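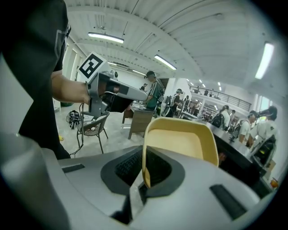 *Hand-held gripper, marker cube on top*

Checking out of a Stedberg holiday unit

Checkout is at 10 am. Allow an hour if you stayed more than a couple of nights. These steps apply to all units in the Veller and Arain buildings.

1. Strip the beds you used, including the sofa bed, and leave the sheets in the bathtub. Doonas and blankets stay on the beds.
2. Run the dishwasher. You don't have to unload it.
3. Empty the fridge. Unopened food can go on the shared shelf beside the lift on the ground floor.
4. Take rubbish and recycling to the bin room. The door code is 414. 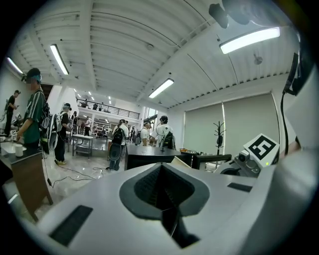 5. Set the air conditioner to off at the wall panel. In August, leave the bathroom heater off as well.
6. Lock the balcony door and lower the blinds on that side.
7. Put both keys and the parking tag in the lockbox, then scramble the dial.

## Bond

The bond is $800 and goes back to the card you booked with, usually within 7 days. A lost parking tag costs $155 to replace. Report any breakage before you leave and we will tell you the cost by email.

## Late checkout

Ask Eldana Fikre at the front office by 4 pm the day before. If the unit is booked that night, the answer will be no, but you can leave bags in the office until 5 pm.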